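Topic: moving plates and glasses, paper or bubble wrap?
Moving & Storage > Packing tips

maiara_a
ok so moving in August, apartment to apartment, 40 miles. Quote from Paiva is 1000 flat but they want extra if they pack the kitchen. Doing the kitchen myself. Plain packing paper or bubble wrap for plates?? Have mostly glass stuff from my aunt, would hate to lose any.

T_Rezende
Paper. Two sheets per plate, stand them on edge in the box like records. Never flat. Bubble wrap is for lamps.

fiorella m
disagree, did all paper last time and lost 2 dinner plates and a gravy boat. Bubble wrap on anything thin. Costs more, so what

T_Rezende
How full was the box? If it rattles when you shake it teh paper isn't the problem. Crumple a bunch in the bottom, more on top, tape it.

fiorella m
it was full. it was also dropped by my brother in law so

Shafiq Liyanage
Small boxes whatever you use. People fill the big ones with dishes and then can't lift them. Mine came to 90 pounds once, bottom gave out on the stairs. Dish boxes from Sallico have double walls, worth it imo

maiara_a
good to know, I was going to use liquor store boxes. Are the dividers any use for plates or just glasses

Shafiq Liyanage
Just glasses. Pull them out for plates.

valq.bezerra
Whatever you wrap with, get a second person. One wraps, one hands stuff over. And hold a thin plate by the edge till the other side really has it, most of mine broke in the handoff, not in the truck 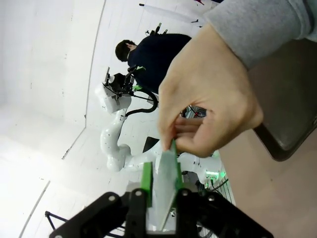
T_Rezende
Fine with a helper but still not paying for bubble wrap. Old towels and T-shirts, you have to move those anyway.

fiorella m
towels ok for bowls. too thick for plates, you get like six in a box

maiara_a
Going paper for the everyday ones, bubble for my aunt's. Anyone used the foam sleeves from Zandex?

valq.bezerra
Used them, they're ok, kind of snug on anything wide. Measure your biggest plate before you order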